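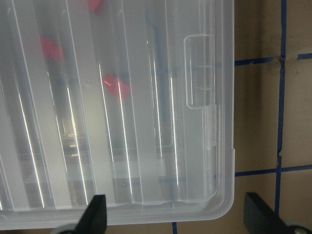

A plastic storage container with a ribbed lid.

Search this site Enter keyword Go

Last updated: Saturday, 4:15 p.m.

Melati Hartono, a two-term member of the Follum County Board, said Saturday that she is considering a run for the state Senate and will announce her decision before the filing period closes in November.

Hartono made the remarks at a public forum in Orport, where she was asked whether she intended to seek the open District 4 seat. "I have been asked to think about it, and I am thinking about it," she said.

She won her second term on the board by 251 votes. A statement from her office said that no campaign account had been opened and that she would continue to attend all scheduled board meetings. 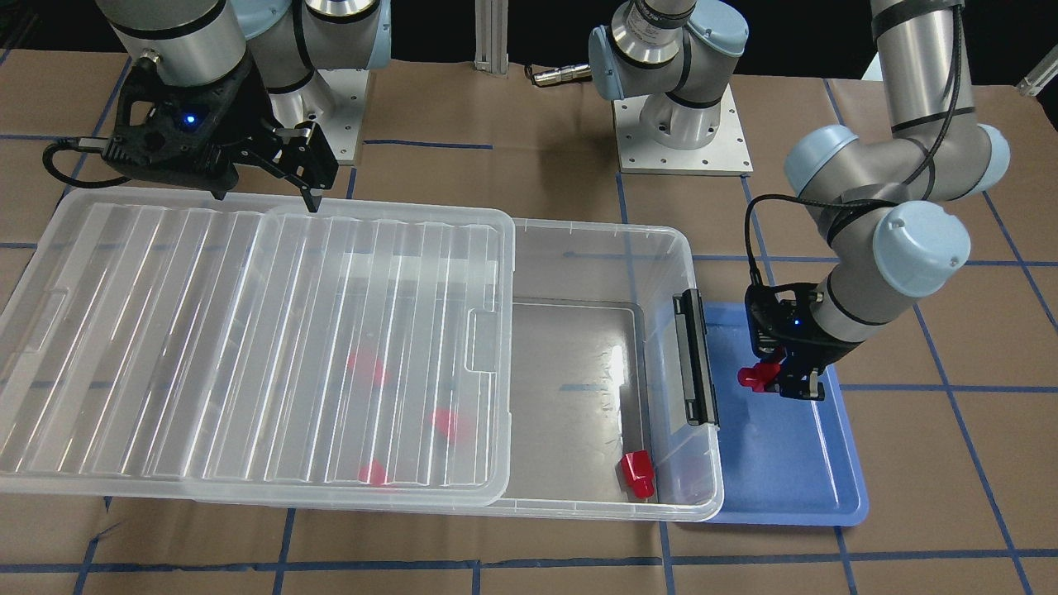
Yoga Jugah, an Orport attorney, is the only candidate to have entered the race. His campaign said it had collected 351 signatures - more than the number required to appear on the primary ballot - and would submit them to the county clerk next week.

Jugah declined to comment on a possible challenge from Hartono. The two last shared a ballot almost four years ago, when both sought a seat on the board.

The clerk's office will accept filings at its Sutanto Street location until 5 p.m. on the closing day.

Comments (3)

orport_mom: She should finish her term first.

R. in Follum: Would vote for her. Has she said anything on the Bolex Road bridge?

dale77: Two candidates is better than one.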